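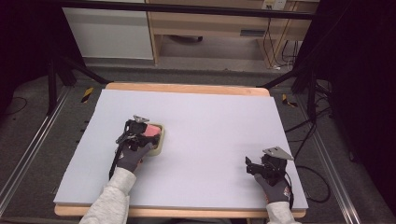
The first weeks are mostly spent learning to move slowly, one former member wrote in the student paper at Fekano, adding that the robot arm hardly came into it before the middle of the term. The club that the remark refers to is the Niltach Robotics Club, a student group at Fekano Technical College that works on teaching robot arms to do household and kitchen chores. It meets in Room 3155 of the engineering building and is open to students in any program.

History

Niltach began as a project group inside an introductory controls class. The class had one robot arm, shared by all sections, and students could book it only for short periods in the evening. A few of them started building hand-held grippers so that they could record tasks without waiting for the arm. The group kept meeting after the class ended and was recognized as a club the following September.

For its first two years the club had no room of its own and stored its equipment in a cabinet outside the machine shop. It moved to Room 3155 when the department's printing lab was relocated. The name comes from a label on the first control box, which had been salvaged from older equipment. Its meaning is not known.

The club originally planned to build a mobile robot as well. A base was designed and partly wired, but the work was dropped when most of the members involved graduated. Later groups have kept to tabletop work.

Activities

The club's main activity is collecting demonstrations. A student holds a gripper in each hand and carries out a chore at a table, such as picking up a sponge from a tray. The movements are recorded and used to train a control program, which is then tried on the club's pair of robot arms. The grippers carried by hand have the same jaws as those on the arms.

Most chores are done on a flat board laid over the tabletop. Members mark starting positions lightly in pencil and change them between sets. A standard set is 80 demonstrations of one chore, normally split among several people. Early sets were often recorded by a single student, and the club found that programs trained on them tended to copy personal habits, including one student's practice of tapping the tray before letting go.

New members start with single-hand chores. They move on to two-hand chores after a supervised session in which they record a short set and watch the playback with an older member. Gloves are worn during recording, and sleeves are kept clear of the jaws. Cables must be checked before each set, as a pull on a cable can shift the gripper in the hand and spoil the recording.

Recordings are sorted by hand. Drops, long pauses and grasps that slip are tagged and kept in a separate folder. Whether these should be used in training has been argued over for several years. Current practice is to leave them out of the first training run and add some of them back if the arm has trouble recovering from mistakes.

Software

Recording and playback are handled by Cha, a program written by club members. It was first a set of scripts passed from one student to another, and no two copies were quite the same. A rewrite brought these together and added a common file format. Cha shows the opening of each gripper as a line on a chart, with video alongside, and lets the user trim the start and end of a demonstration.

Cha does not do the training itself. Files are exported and run on the department's shared computers, usually overnight. Files made before the rewrite cannot be opened in the present version without a converter, which is kept on the club's drive and has not been updated for some time.

Competition

Niltach enters the Alby Challenge, a yearly contest for student teams held each spring. Teams are given a list of household objects in advance but learn the chores only on the morning of the event. Each team then has 4 hours to record demonstrations, train its program and prepare its arms. Every chore is attempted three times, and the best two attempts are scored.

Points are given for finishing a chore and taken away for dropped objects, contact with the table and any help from a team member. Speed is used only to break ties. The rules allow either hand-held grippers or remote control of the arms for recording, and teams may use both.

The club placed last in its first Alby Challenge after a loose connector stopped one arm during the opening chore. Its best result is second place, in a year when the chores included wiping a board, stacking bowls and folding a cloth. The cloth chore was not completed by any team that year and was later removed from the list.

Organization

The club is run by a president, an equipment lead and a software lead, all chosen at the last meeting of the spring term. Regular meetings start at 6 p.m. Equipment may be used at other times by members who have completed lab safety training, provided that two people are present.

Funding comes from the student activities office and the engineering department. Dues were charged for one term and then ended. Students may count club work toward the controls class project with the instructor's approval.

See also

Alby Challenge
Cha (software)
Fekano Technical College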